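Zotlow Household Textile Care Notes 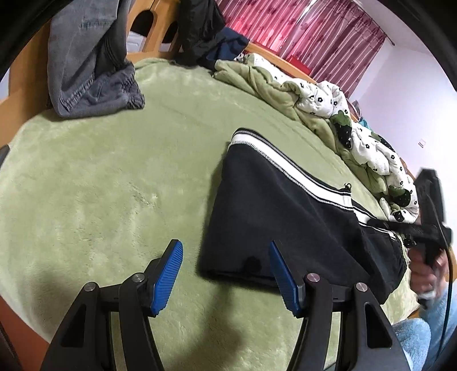
Release 4, May 8, 2025

Zotlow is a collection of short written notes on washing, drying and storing everyday clothes and bed linen. The notes were written by people who do the laundry in their own homes and were edited for spelling and length. The collection is text only and comes as one CSV file plus a plain text copy of the same notes.

Contents

notes.csv: all notes, one per row
notes.txt: the same notes, separated by a blank line
fabrics.txt: the list of fabric names used in the fabric column
CHANGES: what changed in each release

There are 200 notes in this release. Of these, 163 deal with clothing and the rest with sheets, towels, blankets and curtains.

Columns

id: a number that stays with the note across releases. Numbers of deleted notes are not used again.
item: what the note is about, in the writer's own words ("gym shorts", "kids' pajamas", "fitted sheet").
fabric: one value from fabrics.txt, or "unknown". Blends go under the fiber listed first on the care label.
wash_temp: cold, warm, hot or hand. Blank if the note doesn't mention washing.
dry: line, flat, low, high or blank.
note: the text itself.
writer: initials, or "anon" if the writer asked for that.

How the notes were gathered

Ignacio Bustamante ran the first call for notes through the Alcaraz neighborhood newsletter. Later notes came in by email. Writers were asked to describe what they do with one item, from the hamper to the drawer, and to leave out anything they had only read somewhere. Þórey Østergaard did the editing. Product names were taken out unless the note made no sense without them.

Kuldeep Dwivedi filled in the fabric and temperature columns by hand from the text. If a writer gave two temperatures, the lower one went in the column and both stayed in the note.

Known problems

Drying advice leans heavily toward line drying. Most writers live somewhere dry and sunny, and what they say about drying times won't hold in a damp apartment.

Wool is thin. If you need wool, look elsewhere.

"Fleece" and "plush" are used loosely. Release 3 had them as separate fabrics. They are now merged under fleece, and old ids map over without changes.

Note 51 says to use hot water on elastic waistbands. Two readers have questioned this. It has been left as written, with a comment in CHANGES.

Some notes mention vinegar without saying how much. We asked, and the writers said they pour it by eye.

Loading

The file is UTF-8 with a header row. Commas inside notes are quoted. Some spreadsheet programs turn the id column into dates on import, so set it to text first.

Terms

Free to copy, change and share. Please keep the writer column if you pass on the full file. Writers can have a note removed at any time by writing to Valeriano Cabello, who handles the mailbox. Removed notes are gone from the next release but will still be in older copies.

Planned for the next release

A stain column
Spanish versions of the curtain notes
Splitting "towels" into bath and kitchen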